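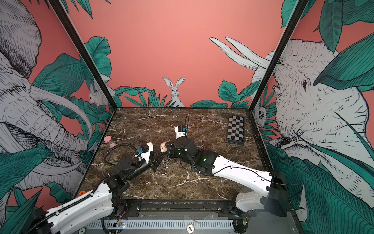 Shalini Jaiswal
Second-year student, Interior Finishes
Project supervisor: Huguette Tessier

Wallpaper in Small Rooms: Project Report
July 8, 2026

Background

My project looked at how patterned wallpaper behaves in small rooms, mainly how it is hung around corners and how well it holds up near a sink. I picked the subject after helping my aunt strip a half bath where four layers of paper had been put up one over the other. The bottom layer was still stuck tight and the top one came off in my hand.

The work was done in a powder room at Vullberg, the training house the program uses for wet trades and finishes. The room has one window, one door and a wall-hung sink. Harish Khurana, who was working on the tile side of the same house, agreed to leave the backsplash until I had finished.

Materials

I compared two kinds of paper. The first was a non-woven paper with a large leaf pattern. The second was a vinyl-coated paper with a small stripe. Both went up over the same primer. For the non-woven I pasted the wall, and for the vinyl I pasted the sheet and let it rest folded before hanging.

The budget was $700 and I spent $550 of it. Most of that was paper. A large pattern wastes a lot, and the repeat on the leaf paper was 22 inches, so every strip had to be cut long and trimmed at the top. I did not allow enough for this in my first order and had to buy another roll. It came from a different batch and the green was a little darker. I used it behind the door.

Hanging

I started the leaf paper from a plumb line on the window wall and worked both ways. The room is not square. By the second corner the pattern was leaning against the ceiling line, and it showed more than I expected with big leaves. Rakiya Mohammed suggested cutting the strip at the corner, wrapping a small amount onto the next wall and starting again from a new plumb line. This lost a bit of the pattern in the corner itself but the next wall looked straight.

The stripe was harder. Any lean shows right away beside a door casing. I rehung one strip and tore it doing so.

Seams were rolled lightly. On the vinyl I pressed too hard on the first wall and squeezed out paste, which left a dull line after it dried. I wiped the later seams with a damp sponge and clean water and had no more trouble there.

Results

I checked the walls over 3 weeks. The students in the house used the sink every day during that time. The vinyl wiped clean and its seams stayed closed, except for one low seam beside the drain pipe. The non-woven held well at the corners but picked up water spots next to the faucet, and two of these did not come out.

For a room like this I would use the vinyl on the sink wall and could use either paper on the others. I would also measure the corners before choosing a pattern, and order all the rolls at once with the batch numbers checked at the counter.

I have not tested either paper in a room with a shower. Bhupendra Lodhi plans to do that next term in the upstairs bathroom and will be using my leftover primer.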